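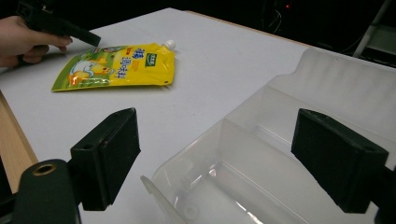
Katon : le carnet des gourdes souples à bouchon

Dépôts / Skuvent / Katon / LISEZMOI

Partages : 69 · Commentaires : 2

Bonjour et bienvenue dans Katon, mon tableau de rangement pour les sachets souples à bec verseur, ceux qui tiennent debout quand ils sont pleins et qui s'affalent dès qu'on les regarde de travers. J'ai commencé ce fichier dans un coin de tableur, un mois de novembre où il pleuvait sans arrêt, et il a grossi au point que des gens m'ont demandé de le partager. Le voilà donc, avec ses trous et ses manies !

Ce qu'il y a dedans

Le fichier principal, sachets.csv, contient 908 lignes pour 274 références différentes. Une ligne, c'est un sachet rangé une fois. Si le même modèle revient deux mois plus tard, il a droit à une nouvelle ligne, avec la même référence. J'ai hésité à tout fusionner, et puis j'ai gardé les doublons parce que j'aime bien voir ce qui revient souvent sur la table.

Les colonnes, dans l'ordre du fichier :

reference : un code à moi, sans aucun rapport avec le code-barres
couleur_dominante : la couleur qu'on voit de loin
couleur_secondaire : souvent vide
bouchon : couleur du bouchon
bec : coin ou centre
ecriture : latine, chinoise, japonaise, coréenne, autre, mixte
illustration : oui, non, et un mot libre à côté
trou : oui ou non, pour le petit trou de suspension
bac : Yeoman ou Orkholm
note : tout le reste, en vrac

Le sachet jaune de la photo, par exemple, donne « jaune » puis « vert » pour la bande en bas à gauche, « blanc » pour le bouchon, « coin » pour le bec, « chinoise » pour l'écriture (les grands caractères bleus à la verticale, impossible de les rater) et « oui » pour le trou. Dans illustration j'ai mis « oui, personnage rond ». Un animal ? Peut-être. Des formes blanches et orange, style dessin animé, je n'ai pas voulu trancher. La note dit seulement « petit logo carré vert, lettres blanches ».

Comment je range

Je pose le sachet à plat sur le plateau blanc, le bac transparent à côté, et je remplis la ligne avant de ranger quoi que ce soit. J'ai fait l'inverse pendant des semaines : ranger d'abord, noter ensuite, donc ressortir la moitié des sachets pour vérifier la couleur d'un bouchon. Très mauvaise idée.

Pour les bacs, j'en ai 2, baptisés Yeoman et Orkholm (ne cherchez pas, les noms viennent d'un vieux jeu de plateau). Ce sont des bacs en plastique transparent avec séparation, et franchement je ne reviendrais pas à l'opaque pour tout l'or du monde. On voit les couleurs à travers la paroi et on repère un intrus sans tout vider. Yeoman prend les becs dans le coin, Orkholm prend les becs au centre. C'est bête comme tri, mais les sachets s'emboîtent beaucoup mieux quand les bouchons dépassent tous du même côté !

Dans chaque bac, je mets les sachets debout, bouchon vers le haut. Les grands au fond, les petits devant. Quand un sachet est trop mou pour tenir, je le coince entre deux plus fermes et on n'en parle plus. Les bouchons se vissent à fond avant le rangement, je l'ai appris à mes dépens un matin avec une compote de poire.

Les couleurs, mon grand sujet de dispute

La couleur dominante se décide à l'œil. Oui, c'est subjectif. Un sachet orange clair sous la lampe de la cuisine devient jaune près de la fenêtre, et les films brillants n'arrangent rien : dès qu'il y a un reflet, on croit voir du blanc là où il n'y en a pas. Je tourne donc le sachet un peu dans tous les sens avant de choisir. Vous trouverez sûrement des lignes avec lesquelles vous n'êtes pas d'accord, surtout dans les verts d'eau et les turquoises (j'ai changé d'avis en cours de route et je n'ai pas tout repris).

Les écritures

Je ne lis ni le chinois, ni le japonais, ni le coréen. Je sais à peu près les distinguer, et ça s'arrête là. La colonne ecriture dit donc quel système on voit sur la face avant, elle ne traduit rien. Il y a 69 références marquées « chinoise » et si vous savez lire, je prends volontiers un nom de produit à ajouter en note. Merci de recopier les caractères tels quels, sans traduction automatique. J'en ai essayé une une fois et elle m'a proposé « le canard du bonheur liquide » pour ce qui était, après vérification auprès de la boutique, une boisson au maïs.

Ce que le fichier ne dit pas

Pas de poids, pas de contenance, pas de date limite, pas de prix. La date limite, je la regarde en rangeant et ce qui est dépassé ne va pas au bac, point. Pas non plus de verso : tout est noté depuis la face avant. Si la composition vous intéresse, ce n'est pas le bon fichier.

Il n'y a presque pas de sachets sans bouchon. J'en avais noté quelques-uns au début, des recharges à découper, et je les ai laissés avec la case bouchon vide. Filtrez-les si ça vous gêne.

Pour l'ouvrir

Le séparateur est le point-virgule, l'encodage UTF-8. Si vos accents se transforment en hiéroglyphes, c'est presque toujours l'encodage choisi à l'import. Les caractères chinois des notes passent bien dans le même encodage, à condition d'avoir une police qui les affiche.

Pour participer

Ajoutez vos lignes à la fin, gardez mes noms de colonnes sans accent et mettez le nom de votre propre bac, c'est plus rigolo. Pour une correction de couleur, un petit mot dans la note suffit. Je relis le soir, après la vaisselle, alors soyez patients !

À faire de mon côté : reprendre les turquoises, ajouter une colonne pour les bouchons à deux couleurs, et trouver une étiquette qui colle sur la paroi d'Orkholm sans se décoller au premier coup d'éponge.

Skuvent · Projet Katon · Contact · Haut de page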